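How to estimate a variable star's brightness with binoculars

Plenty of stars change brightness over days or months, and you can follow many of them with an ordinary pair of binoculars. The method below compares the variable with steady stars nearby. It needs no camera and no software, and once you know the field an estimate takes a few minutes.

What you need

Binoculars (7x50 or 10x50 are both fine), a red torch, a pencil, a notebook and a comparison chart for your star. A comparison chart shows the variable and the stars around it, with the steady ones labelled by magnitude. The decimal point is usually left off so it can't be mistaken for a star, so 64 means magnitude 6.4. Remember that bigger numbers mean fainter stars.

Print the chart on plain white paper. A dark background with white stars looks nice on a screen but is hard to read under a red torch, and you can't write on it.

Choosing a star

Start with a long-period red variable that stays within binocular range for most of its cycle. These change slowly, so one estimate a week is enough. Leave eclipsing stars until later. They can fade and recover in one night, and you need to know when to look.

Check that the field is well up by the time it gets dark. Anything lower than 20 degrees above the horizon is dimmed by the air, and the comparison stars may not be dimmed by the same amount.

Getting ready

Give your eyes at least 16 minutes in the dark before you judge anything. Longer is better. Turn off the porch light and put your phone away. If you have to get up for something, use the red torch on its lowest setting.

Sit down if you can. A reclining garden chair with your elbows on the armrests steadies the view a great deal. Lino Testa, who runs the beginner nights at Cevville, has people lean a broom handle against the chair and rest the binoculars on top of it, and that works as well as some tripods. 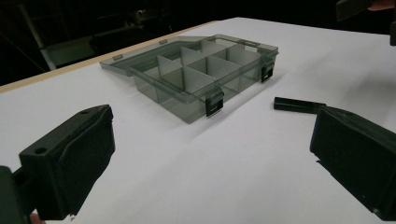
Find the field by starting from a bright star you know and hopping across in short steps. Turn the chart until it matches what you see. Don't go further until you have matched a pattern of several stars, such as a triangle or a short line, with the variable in the right place beside it. Most bad estimates by beginners are good estimates of the wrong star.

Making the estimate

Pick one comparison star slightly brighter than the variable and one slightly fainter. Aim for a pair no more than half a magnitude apart. Put the variable in the centre of the view, then each comparison star in turn. Stars near the edge look dimmer, so keep re-centring.

Now decide where the variable sits between the two. Say the brighter star is 6.1 and the fainter one is 6.5. If the variable looks halfway between, it is 6.3. If it looks closer to the bright one, call it 6.2. Estimate to the nearest tenth and no finer.

Red stars need extra care. If you stare at one, it seems to grow brighter. Use quick glances, or put the view slightly out of focus so that the stars become small discs of light.

If you can't see the variable at all, note the faintest comparison star you can see and write "fainter than" in front of its magnitude. That is a proper result and worth keeping.

Writing it down

Record these before you go inside:

Name of the star
Date and time, and whether the time is local or universal
Your estimate
The two comparison stars you used
Which chart you used
Moon, haze, cloud or anything else that affected the view

A line in my own notebook reads: Sat 24 July, 9.40 pm local, 6.3, comps 61 and 65, thin haze to the west.

Don't look up your last estimate before you make the new one. It is very easy to see what you expect to see. Mirko Lombardi keeps each star on its own page and doesn't open the book until he has settled on a number.

Drawing the curve

After six estimates you can start a graph. Put the date along the bottom and magnitude up the side, with the brighter values at the top. Your points will scatter by a few tenths. Leave them as they are, and don't go back and change one that looks out of line.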